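Landholm Strap and Packaging Program
Progress report, 11/08/2020
Prepared by Flurina Ammann

1. Materials
Woven strap stock for the Faro line is in beige and black. Arkico delivered 669 meters against the order; 14 meters failed the width check and were returned. 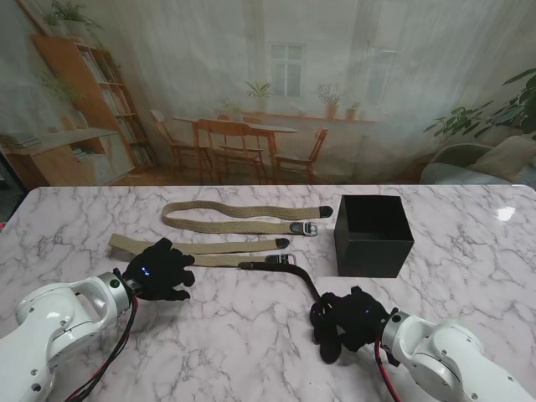
2. Surfaces
Stain tests on white, gray-veined marble continue at Kashindye. Three sealants remain under review. Sealant 2 shows the lowest oil uptake after nine days.

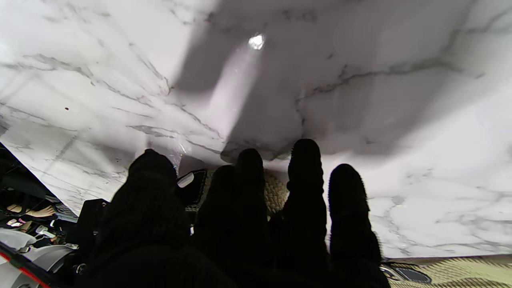

Fig. 2. White marble surface.

Gloss readings still vary between operators, and the meter is due for calibration. Spending is within budget.

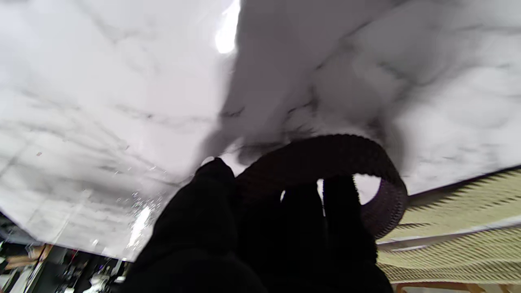
Photo: Landholm

The final sealant choice is due in December. Outstanding: revised quote from Arkico, edge samples, and a signed test plan.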